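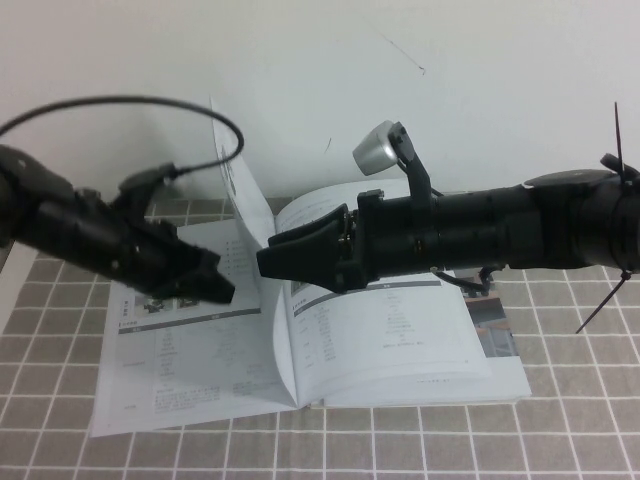
Fixing a Slow Nightly Backup

The backup job on my home server had been creeping up in run time since October. It used to finish in under an hour. By the time I looked at it properly it was still running when I sat down with coffee, and the disk was busy enough that opening a folder over the network took several seconds.

The server is a small box I call Draven. It holds family photos, scanned paperwork, the source trees for two old projects (Hadar and Kodov), and a mail archive that goes back further than it should. Every night a script walks all of it, compares it with the copy on a second machine named Ranjbar, and sends whatever changed. The link between them is plain gigabit Ethernet through one switch.

My first guess was the network. I copied a single large video file by hand and got 100 megabytes per second, near enough to what the link can do. So the link was fine, and the target disk could take data at that rate.

The second guess was the source disk. The drive's own health log showed no reallocated sectors and no pending ones. A long self-test passed. I had already put a replacement drive in the cart and took it out again.

What I should have done first was time the stages of the script separately. It has three: build the file list, compare the list, send the changes. I added a timestamp before and after each one and let it run overnight. Sending took a few minutes. Comparing took a little longer. Building the list took nearly all the rest.

A slow file list means a lot of files or slow directory reads, and in my case it was both. The mail archive keeps one message per file. At some point I had changed the import filter so that every message landed in one directory, and that directory had become very large. Kodov had a related problem. Its build tool writes a cache folder per build and never deletes the old ones. There were around 3,000 of these folders, each with its own tree of tiny object files, and the script was faithfully checking every one of them every night.

I described this to Kianoush Ghasemi, who has run mail systems for a living, and he asked whether I had access time updates turned on. I had. With that option on, reading a file also causes a small write to record when it was read. My compare stage opens small files to checksum them, so a night of reading was also a night of scattered writes. I remounted the volume with the noatime option and checked that nothing I use depends on access times. One old mail notifier did, and I removed it.

Changes made, in order:

Excluded the Kodov cache folder from the backup. It can be rebuilt from source at any time.

Added a cleanup step to the Kodov build that keeps the last 5 caches and deletes the others.

Split the mail archive into one directory per year and month.

Mounted the data volume with noatime.

Switched the compare stage to size and modification time, with a full checksum pass once a month.

The last item is a tradeoff. Comparing by size and time will miss a file that was silently corrupted without either value changing. The monthly pass covers that, with a window of up to a month. Pejman Fallahi thinks the window is too long for photos and runs his checksums weekly. I may end up doing the same for the photo tree only.

Run time is now eleven minutes on a normal night. The monthly checksum pass takes most of a night, and I have moved its start earlier in the evening so that it is done by morning.

I left the timestamps in the script. They write three lines to the log per run and cost nothing. I have not yet restored anything from the new layout except one mail folder, which came back with the right message count. A full restore test to a spare disk is next, once I find a disk large enough.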